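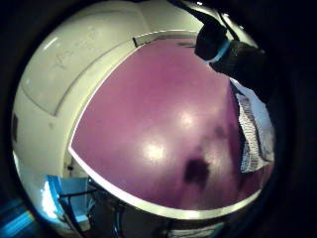 Dodstead Shine Bench: Frequently Asked Questions

Welcome! Dodstead is a walk-in workshop for people who like bringing scruffy things back to a shine, and the Shine Bench is the corner of it where we do glossy, curved and colored surfaces. Visors, domed covers, tinted panels, lamp shades, the rounded fronts of old gadgets, we love all of it. These are the questions that come up most often at the bench and in our inbox. We last went through them in August, when we added the part on handwriting.

GETTING STARTED

What kinds of things can I bring?

Anything with a smooth, shiny face that you can carry in by yourself or with a friend. Color is no problem and curves are very welcome (curves are the fun part!). We see a lot of pieces where a bright panel sits inside a white shell, and those are some of the most rewarding jobs going, since a clean white edge makes the color next to it look twice as rich.

Is anything off limits?

Car parts that are still on the car, eyeglasses, camera lenses, and screens that are plugged in. Antiques with original lacquer should go to a restorer. We also don't work on safety helmets if the shell is cracked. Polishing won't make one safe again, and we would hate for a nice shine to talk anybody into wearing it.

Do I have to book?

No. Come in, sign the sheet by the door, and take whichever place is open. Mornings are quieter. After 7 in the evening we stop starting new jobs, though you can stay and finish the one you're on.

What does it cost?

Using the bench is free if you bring your own cloths. A supply pack is $7 and has enough cloths, swabs and tape for several small pieces. Leftovers are yours to take home.

SMUDGES AND MARKS

There's a dark blotch on my glossy panel. How do I know if it's dirt or damage?

Great question, and the one we enjoy most. Start by moving your light. Hold a lamp off to one side and tilt the piece slowly, watching what the reflection does as it slides over the spot. If the bright patch goes dull there but keeps its shape, you probably have something sitting on top: grease, old glue, a bit of dried polish. If the reflection wobbles or breaks up, the surface itself may be scratched or melted. And if the reflection sails across as if there were no spot at all, the mark could be underneath the surface, or it could be a reflection of something in the room. That last one gets everybody sooner or later. Step to the side and look again before you reach for a bottle.

What do I try first on a smudge?

Plain lukewarm water with a drop of dish soap, on a cloth that has been wrung out hard. Lay the wet cloth over the spot and leave it there while you go make a cup of tea. Then lift it off and wipe once, in one direction, toward the nearest edge. Fold to a clean part of the cloth and do it again. It is amazing how many stubborn-looking blotches give up at this point.

Soap didn't work. What next?

We go to Tyagi, which is the mild spray in the green rack. Put it on the cloth and never straight on the piece, so it can't run down into a seam. Always try it somewhere hidden first, and wait a few minutes before deciding that all is well. If the cloth picks up any of the panel's own color, stop right there and rinse with plain water.

Please leave nail polish remover, window cleaner with ammonia, and anything labeled "degreaser" at home. They can turn a clear or tinted plastic cloudy, and there's no getting that clarity back with a cloth.

The smudge has little trails coming off it. Does that mean anything?

Often it means somebody has wiped it before and dragged it along. Work from the thin ends back toward the heavy part, using a fresh bit of cloth every time. If you go the other way you simply paint more trails. (We have all done it. A deep purple or red panel hides them beautifully until you get it home and put it by a window.)

Can you get handwriting off a white shell?

Usually, yes, or at least a good part of it. Faint gray writing might be pencil, and pencil comes up with a soft white eraser and a very light hand. Old marker is a slower job. Try soap first, then Tyagi on a swab, working on one stroke at a time so you aren't spreading ink over the clean area around it.

Do think before you start, though! Scribbled letters on a housing are sometimes there on purpose. They can tell you which way around a part goes, or which piece it matches. Copy them down on a scrap of paper or take a photo, even when you can't read them yourself. A scrawl that means nothing to you might make perfect sense to whoever puts the thing back together.

POLISHING

What's the difference between Clalleo and Flustach?

Clalleo is our finishing cloth. It's dry, it has no product in it, and it's for the last few wipes when the piece is already clean. Flustach is a polishing paste with a very fine grit, made for light scratches and haze. You'll use Clalleo on every job and Flustach on hardly any, and if you're wondering whether your piece needs Flustach, try Clalleo again first.

How much paste do I need?

Less than that. A dab the size of a lentil will do a panel as wide as your hand. Our last tub lasted 54 pieces, and a couple of those were real monsters.

How do I polish something domed without leaving a flat or dull patch?

Let your wrist follow the curve and keep the cloth soft and thick, folded over on itself, so your fingertips aren't pressing through. Small overlapping circles, going around the outside first and spiraling in toward the middle. Most people lean on the highest part of the dome because it's closest to them, and that's where a dull spot shows worst. Give the middle the fewest passes of all.

My reflection has a white glare in it and I can't see what I'm doing. Any tips?

Drape a thin white sheet or a bit of baking parchment in front of the lamp, well away from the bulb. The hard glare turns into a wide soft one, and suddenly you can see every streak. We keep a frame with fabric on it at the end of the bench, so please borrow it.

When should I stop?

When the edges of the glare look smooth as you tilt the piece back and forth. Beyond that you're only warming it up.

Can I use sandpaper first?

On a deep scratch in thick clear plastic, perhaps, and only with one of us beside you. The coarsest sheet we hand out is 500 grit, used wet, and there are a good many finer ones to go through afterward. It's an afternoon's work. It can be a wonderful afternoon, but bring a snack! Coated, mirrored or painted faces should never be sanded.

RIMS, SEAMS AND SLOTS

How do I clean right up to a raised rim?

Wrap a single layer of damp cloth around a wooden popsicle stick and run it slowly along the inside of the rim, turning the piece with your other hand so that the stick stays nearly still. It's oddly satisfying, and the line of gray that ends up on the cloth is always worth showing to your neighbor.

What about recessed seams?

Dry brush first, wet anything second. An old soft toothbrush is perfect. If you wet the dust before you've brushed it out, it packs down into the seam and sets there like clay.

My piece has slots and small clips. Should I take it apart?

Please don't do it only for cleaning. Little clips get brittle with age and they have a gift for landing under the cabinets. Cover slots with low-tack tape before you start so nothing drips in, and work around clips with a swab. If a part already comes off in your hand, put it in one of the lidded tins and write your name on the tape.

GLOVES, CLOTHES AND LIGHT

Do I need gloves?

We like them for everybody, mostly to keep fingerprints off a face you've just spent an hour on. Any color and any style, as long as they fit snugly and have no rough seams at the fingertips. Take off rings, watches and bracelets, or tuck a cuff well over them. Sleeve buttons and zippers scratch more panels than grit does.

Can I bring my kid?

Yes! Kids are brilliant at this, especially with the swabs. They can do soap, brushing and Clalleo work. Paste and sprays are for grown-ups.

TAKING IT HOME

How do I wrap a freshly polished piece?

Clean cotton, an old pillowcase for example, and then whatever padding you have. Bubble wrap directly on a glossy face can leave rings if the car gets warm.

How often should I clean it after that?

Dust it whenever you're passing and wash it when it looks like it wants it. A soft makeup brush is lovely for dusting and doesn't drag.

Something went wrong at home. Can I come back with it?

Of course, and bring the cloth you used, too. We can usually tell more from the cloth than from the panel. The bench is open until the lights go off, and the kettle is on the shelf behind the green rack.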